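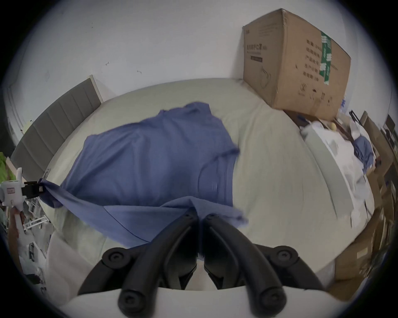

A blue short-sleeved shirt on a pale green sheet.

Plusamside Says "Grenerstead" Is Just Resting

Plusamside has pulled its late-night talk show "Grenerstead" from the December schedule and would like everyone to stop using the word "canceled." The approved term is "extended seasonal break." Host Nima Soltani used it four times in a short phone call, which is a lot for a man who told his audience last month that he would be on the air "until they turn off the building."

The break takes effect right away. Reruns fill the 11:35 p.m. slot, and the network says new episodes will return "in a refreshed form." It gave no date, and it wouldn't say if Soltani is part of the refreshing.

The show has made 224 episodes. The plan announced at the start was bigger — Plusamside bragged about an order for 497, a number that sounded strange at the time and sounds stranger now. Asked what happened to the rest, a network spokeswoman said the order had always been "a shared ambition." Most people would have called it a contract.

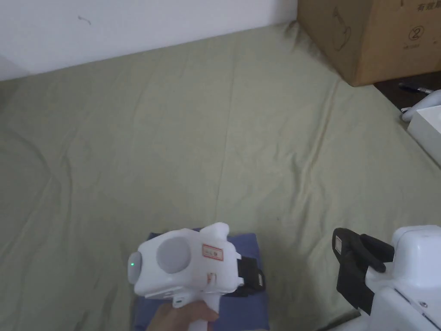
A cardboard box near the wall, at the far edge of the bed.

The trouble seems to go back to Negin Mousavi, who started as the show's announcer, got a weekly segment, and then began filling in for Soltani when he was away. He was away a good deal. Her guest-hosted nights got kinder reviews than his did, and in the fall the production company, Zesov, floated the idea of splitting the week between them. Soltani's side says he welcomed it. Two writers on the show remember him leaving the meeting before the sandwiches came.

Zesov now says there was never a formal proposal. That is hard to square with the promo that ran for one night in October, with both hosts' names in the title. The company calls the promo "a test that went out early." It had music, a voiceover and a time slot.

Mousavi has kept quiet apart from a short statement through her agency, Arabzadeh, saying she is "grateful to the whole Grenerstead family." Arabzadeh also represents Soltani, so it's fair to wonder how the family feels about sharing an agent. The agency says there is no conflict.
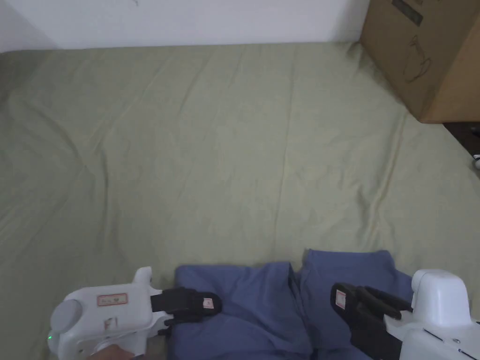 Soft wrinkles in a sage-green sheet.

Then there are the people who don't get statements. Up to 65 staff members are affected by the break, according to Zesov, which says they will be paid through the end of the month and "kept in the loop." One camera operator said the loop so far was a single email, sent at 6:40 p.m., with the wrong show name in the subject line.

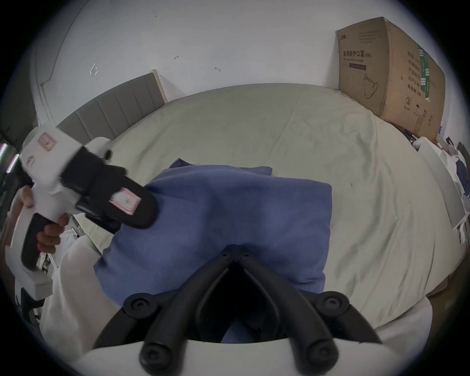 Plusamside insists that ratings had no part in any of this. It has also declined to release them for the past 16 weeks, after sending them out every week when they were good.

Soltani, for his part, says he is using the time to rest and to work on "a few ideas." He would not describe them. Asked if he had spoken to Mousavi since the announcement, he said they text all the time, and then that he would have to check when the last one was. Mousavi's agency did not answer the same question.

The first rerun airs tonight. It's one of hers.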